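Side sleepers with a numb arm, what's worked for you?
Allied Health & Aches board

wattle_and_daub
Evening all. For most of the winter I've been waking up around 3 am with my right arm dead to the elbow and pins and needles in the last two fingers. I'm a side sleeper, always have been, and the mattress is a Makness medium that's getting on a bit. My physio at Rowlands reckons it's the ulnar nerve and that I sleep with my elbow bent right up under my chin (guilty!). She's given me nerve glides and told me to keep the arm straighter at night. Easier said than done when you're unconscious.

Bed and jacket:
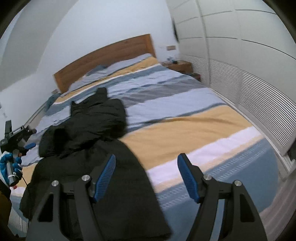
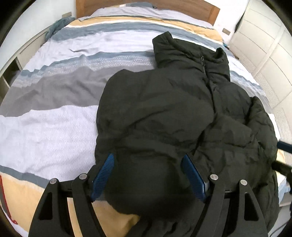
So, do I splint it, change the pillow, or just keep going with the glides? I've been at them for 36 days and I'd call it a bit better, maybe.

Tatetti
Splint, every time. Mine was the same two fingers and I mucked around with pillows for ages before I gave in. You don't need a fancy one either, a towel wrapped around the elbow and taped will stop you bending it all the way. Looks ridiculous, feels worse, but I slept through by the second week.

gumboot_jen
Gonna disagree with the towel. I did that and cooked, plus I had it too tight and woke up with the whole hand tingling instead of half of it. If you're going to wrap it, keep it loose and check you can still wiggle everything. I ended up with the Ustix night sleeve, 35 bucks at the chemist, and it holds at a gentle bend of 30 degrees or so, which was heaps more comfy than dead straight.

Tatetti
Fair enough on the heat, I'm in Hobart so it wasn't an issue, ha.

slowcoach
Has anyone looked at your neck? Same fingers can go from up there. My GP sent me off for nerve conduction tests and mine was a bit of both. Not trying to scare you, but if your grip's getting weak or you're dropping cups, don't sit on it.

wattle_and_daub
Physio did check the neck and was happy with it. Grip's fine so far, I can still open a jar. Jen, did you wear the sleeve all night or take it off halfway?

gumboot_jen
All night, or at least until I ripped it off in my sleep, which was most nights early on. Also watch your desk! I was leaning on that elbow up to 30 hours a week and wondering why the nights were bad. Chuck a folded jumper under it.

wattle_and_daub
Oh. I lean on it the whole drive to work as well. Right, sleeve it is, and I'll let you know how I go in a few weeks.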